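Gallery: Painting the Back Room at Wonside

Last updated: May

Well, the back room is finally finished and I've been promising all of you a page about it for ages, so pull up a chair! If you're new here, Wonside is the little house we bought in Prellbridge, and the back room is the one off the kitchen that used to be brown. Everything was brown. The walls, the ceiling, the inside of the closet (who paints the inside of a closet brown?). I wanted a soft grayish blue in there and I wanted it everywhere, and after two sample pots and one very long argument in the hallway, I got it.

My friend Kirsten Melnyk came over to help with the rollers, and Yayra Ametepe from next door lent us her good ladder and then stayed for both coats — she can cut in a ceiling line without tape, and I've never been so jealous of anybody in my life. We put down 318 square feet of paper on the floors, which covered the room, the hall and a good bit of the kitchen, and I still found a blue heel print by the fridge.

The color is called Rondetness, and no, I don't know what it means either. The first coat looked awful. It went on streaky over the brown and I had a real wobble at lunch, but Kirsten made grilled cheese and told me to leave it alone until morning. By the second coat I was in love with it. It goes more gray when the sun is off it and more blue once the lamps are on, and I keep walking in there to check which one it is.
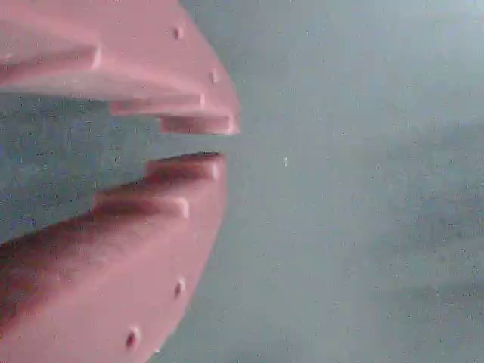 The paint came to 76 dollars a can and we needed three, so I'll admit I winced at the register. I did price a cheaper one, but the sample dried kind of chalky and it picked up every fingerprint. The whole job, with rollers, trays, filler, the paper and a new light fixture, ended up at 980 dollars. The fixture was the splurge. I'd been looking at it since the winter and I'm not sorry!

Next up is furniture. The McKinnon desk from my aunt is going under the window, once I've sanded the top and decided whether to stain it or leave it be. Yayra votes for leaving it. I also want a deep shelf along the long wall for the fabric bins, and maybe a peg rail by the door for coats, although my husband says we already have more hooks than coats.

If you're doing the same kind of job, wash the walls first, even if they look clean, and buy the better brush. I went through two cheap ones that shed all over the window trim, and I was picking bristles out with tweezers at ten at night. The closet still needs its second coat, so I'll add to this page when that's done and the desk is in.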